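Notes on the Desk Outlets at the Gkikas Study Room
Posted 4/13/23 by Loukia Tsakiris

Readers of this page will recall that in January I undertook to reorganize the study room on the second floor of the Gkikas building, beginning with the bookshelves. The shelves have been finished for some weeks. The present entry concerns the matter of electrical power at the long table, which has drawn more correspondence than the shelves ever did.

The room was laid out at a time when one wall outlet was considered sufficient for a desk. Members now arrive with a laptop, a telephone and frequently a reading lamp, and the former practice was to run extension cords from the hallway. I found this unsatisfactory. Cords crossed the doorway, and one of them had been painted over along the baseboard. They were removed on the first day and have been discarded.

In their place, each seating area has been assigned a single power strip, to be kept on the tabletop and plugged directly into the wall. Strips are not to be connected to one another. I considered mounting them beneath the table and even purchased a set of Festow brackets for the purpose, but the arrangement required members to kneel in order to reach a switch, and two of them wrote to me about it the same week. The brackets were returned.

The choice of strip deserves a few words. My requirements were a switch that can be found without searching for it, a light that shows when the power is on, and a plain finish that does not compete with the table. White was preferred. The outlet pattern was a separate question, as a good number of our members spend part of the year abroad and own equipment with foreign plugs. Each strip was therefore checked against the equipment intended for it, for voltage as well as for the shape of the plug. A plug that fits is not proof that the appliance is suitable, and members are asked to read the label on their charger before using any outlet in the room.
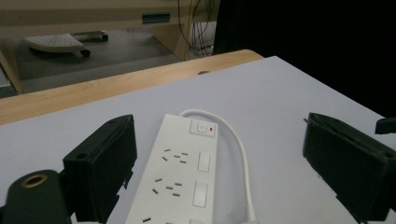

Cord length proved to be the more difficult matter. A short cord pulls the strip toward the wall and leaves the far seats without power. A long one must be put somewhere. The cord should lie in a wide, easy loop on the table, clear of notebooks and cups. It should not be wound tightly or tied in a bundle while in use, and it should never be passed under the rug. I have seen all of these done, in some cases by persons who had signed the previous version of the rules.

The table itself measures 60 inches by 40 inches and was supplied by Bitton. The surface marks easily, and I would ask that strips be lifted when they are moved — dragging them has already left a scratch near the window seat. A damp cloth is adequate for cleaning the tabletop, provided that everything on it has first been unplugged and set aside. The spray cleaner from Trirketti should be reserved for the shelves.

At closing, the last person present is to turn off each strip at its switch and confirm that the light has gone out. Chargers should be taken home. Those left behind are placed in the gray box by the door, where they remain for 3 weeks before being given away. The box currently holds several telephone chargers and a lamp adapter that does not appear to belong to any lamp in the building.

Requests for an additional strip may be left in my mailbox, number 2411, with the seat and the equipment clearly stated. The chairs will be addressed in the next entry. Two have loose arms and should not be used until they have been repaired.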